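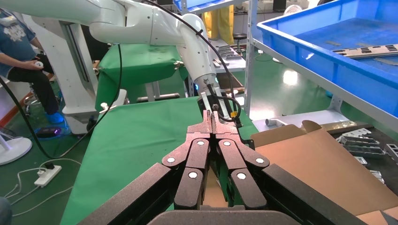
View from the wrist camera of one arm at a two-arm cell. The second arm is over the green-covered table, and an operator with a handheld controller is seated at left.

Opinion: A stop that nobody can explain is a fault

Posted Sat 28 October by Kelly Lacerda

In July one of the arms at the Sarnmont bracket cell closed its gripper during a pause. The operator had released the enable button on his controller, the status line read HOLD, and Jhun Calimlim was leaning in to square up a part. The fingers travelled the last few millimetres of a close command and caught the edge of his glove. He pulled his hand back, the glove stayed behind, and the only damage was to the glove.

The report was closed in 2 days. It gave the cause as "hand in workspace during hold" and the action as "operator reminded". I think both lines are wrong, and the reasoning behind them is common enough in small cells to be worth arguing with in public.

Start with what the word HOLD means on this equipment. The arm and the gripper are separate devices on separate cables. The arm has its own controller, with a monitored standstill that does what its manual says. The gripper is a Rind unit driven over a serial line by our own software, which is called Wandow and which three people have maintained over the years. When the enable button is released, the arm enters standstill at once. Wandow then sends the gripper a stop message. If a close command is already in the gripper's buffer, the gripper finishes it first.

Hammad Kakakhel measured the delay afterwards. In the ordinary case the stop message took effect within 300 milliseconds. With a backlog on the serial line it took 400, and in one run out of 1,000 the message was dropped and the gripper completed its full stroke. Those numbers are small if you are thinking about throughput. They are large if you have a thumb between the fingertips, and the last one is not a delay at all.

So the system had two states and one label. The arm was held. The gripper was not held, it was merely going to be. A person reading the status line had no means of telling the difference, and the report's author, reading the same log we all read, put the fault on the person.

The usual defence is that people should keep their hands out. I agree, and the cell's written procedure says so. The same procedure also says that a part which has shifted on the cloth may be corrected by hand during a hold. Wing-yan Tsang pointed this out in the review meeting, page number included, and was told that "hold" in that paragraph meant a full stop with power removed. It may have meant that to whoever wrote it. The screen used the same word for something weaker. If two documents share a term and differ on its meaning, the reader who gets hurt has not made an error.

There is a second defence, which I take more seriously. It is that the closing force was set low. The gripper had been limited for thin stamped parts, and the measured force at the fingertip was inside the figure we use for contact with a hand. A low force limit is a good thing and I would not run without one. But it was a handling setting, chosen so as not to mark the metal, and it sat in a job file that any of us could edit. Had the cell been running heavier stock that week, the value would have been higher and the hold behaviour the same. A setting which protects people by coincidence should not be listed as a protective measure. In our assessment it was.

It also matters which faults teleoperated cells tend to hide. When an arm runs a fixed program, the stop function gets tested by routine, and any unexpected movement is noticed, since everyone knows what the next movement ought to be. With a person steering, there is always somebody to attribute the movement to. Hui-mei Choi went back through the shift notes and found earlier entries such as "gripper twitchy on release" and "closed late again, maybe me". Those were descriptions of this fault. They were filed under operator technique, and the operators had filed them there themselves.

What has been changed so far is modest. Wandow now clears the gripper's command buffer before it sends the stop, and the status line shows arm and gripper separately. The gripper has to acknowledge the stop, and until it does its field stays amber. I support all of this, and none of it is a safety function. It is ordinary software on an ordinary serial line, and a dropped message is still possible.

What I would like is duller and costs more. The gripper supply should be switched by the same safety output that puts the arm in standstill. The objection is that a gripper without power may let go of its part. On this unit the screw drive holds position when unpowered, which Hammad checked with a bracket in the fingers and the supply pulled. Other grippers will behave differently, and a falling part is a hazard that has to be assessed. Even so, I would rather have that discussion about a dropped bracket than the present one about a hand.

The controller also needs a plain rule for restart. At present, pressing enable after a hold resumes whatever was queued. Sarent, who supplied the cell frame and wired the safety circuit, have quoted for a separate reset button mounted out of reach of the table. The quote has been on file since the week after the incident. It covers one relay, the button, the cable run and half a day of validation.

Finally, the report should be reopened. The cause field should say that the gripper kept moving after a stop was commanded – and the action field should stay empty until the supply is switched and tested. Jhun has asked for the same thing in writing, and his note is attached to the original entry.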